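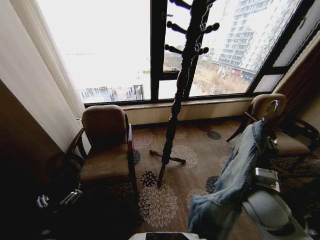
Figure 4. A window corner with a freestanding coat rack placed between two chairs, in front of the central mullion.

4.2 The coat rack as a window-side object

Of all the pieces in the Paltik survey, the freestanding coat rack gave us the most pleasure to follow. We had expected to find it by the front door, where furniture guides have placed it for generations. In many of the homes it had moved well into the living space, and quite often it had ended up beside the brightest window in the flat. Figure 4 shows a fine case: a tall rack in dark wood with a turned, spiralled post, its splayed base resting on the carpet and a chair to either side.

We coded each of the 1,686 photographs in the set for the position of its largest upright object, using the scheme set out in Section 3. Racks standing within arm's reach of a sill were marked "window-side". More than 60 photographs fell into this group, enough to look closely at the company these racks keep. Armchairs are the most common neighbours, followed by plant stands and floor lamps. The pairing with chairs interests us greatly, as it turns a piece of hallway furniture into part of a sitting corner – a kind of marker between one seat and the next.

Householders had plenty to say on the matter. One told us that the rack "gives the eye somewhere to stop" before the view takes over. Another had bought hers for coats, hung a single scarf on it in January and then decided she liked it better bare. These remarks fit well with Gündoğdu's idea of the resting object, a thing kept in place for its shape long after its daily use has thinned out. Turned posts seem to invite this treatment. A spiral catches side light along its whole height, and against a large pane the pegs read clearly as an outline, even when the wood itself is dark.

The sill matters too. In Figure 4 it is wide and beige, and it forms a long, plain horizontal behind the upright post. We found the same meeting of lines again and again in flats with floor-to-ceiling glazing, where there is little free wall to put tall furniture against. The Hestia group reported something close to this in their work on narrow balconies, although their residents favoured folding screens. Sheer curtains soften the arrangement at the side and, in our interviews, were nearly always described together with the chair nearest to them.

Some caution is needed with the window-side group. Our photographs record where a rack stood at one moment, and several householders said that theirs travels with the seasons. The Jastemis follow-up visits, covered in Section 5, let us compare summer and winter positions for part of the sample.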